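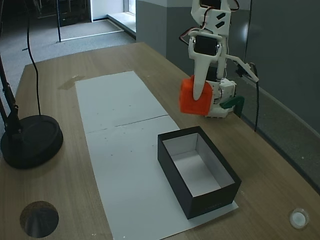 ## News from the teaching table

In March we started to record the "cube in box" task again from the beginning. Many readers of this newsletter asked why, so I will try to explain what we changed and what we ask from people who come to Dunleavy to help with recording.

The task itself is simple. The arm picks up one cube, carries it over the open box and lets it go. A person drives the arm by remote control with the small leader arm, and the computer saves the joint positions together with the video. One such recording we call a demo. Our first set had 490 demos, and the model trained on it was not good. It found the cube most of the time, but above the box it waited, moved a little to the left, moved a little to the right, and often it opened the gripper too early.

When we watched the old recordings, we understood that the model learned this from us. Almost every driver stopped above the box to check the position. Some of us stopped for a very short time, others for 4 seconds. For a person this is a natural thing to do, but in the data it looks like an instruction to stand still. The team in Ukia had the same problem with their drawer task and they advised us to throw away the old set completely. We did not like this advice, but we followed it.

The new rules for drivers are these:

- Look at the box before you start, and decide on your path. After the grip, go up and over in one movement.
- Lift the cube well above the wall of the box. Low paths save a little time, but the small mistakes become collisions.
- Open the gripper only when the cube is over the floor of the box.
- If you miss the grip, try again in the same demo, but no more than 2 times. A few recoveries are useful for the model.
- Turn the box to a new angle before each demo. In the old set it was nearly always parallel to the table, and the model was lost when it was not.
- Please do not drive when you are tired. It is better to have a short session with good movements.

We also decided that each driver records 100 demos and then changes places with another person. Everybody has their own style of driving, and we do not want that one style fills the whole set. If you are left-handed, we would be especially glad to see you, as all our drivers until now are right-handed.

One technical note for the people who use the Tunell recording software at home: the new version starts to save only when the leader arm moves. The old one started at the key press, so each demo had a piece of still time in the beginning. Please update before you send us anything, and do not mix files from the two versions in one folder. I did this myself and lost an afternoon.

The next open session is on Monday at 6 in the evening, in the usual room. New drivers can practice first without saving - most people need a little while before the leader arm feels comfortable in the hand. The Donditholm group will join us with their own task, so please write to us in advance if you want a place at the table.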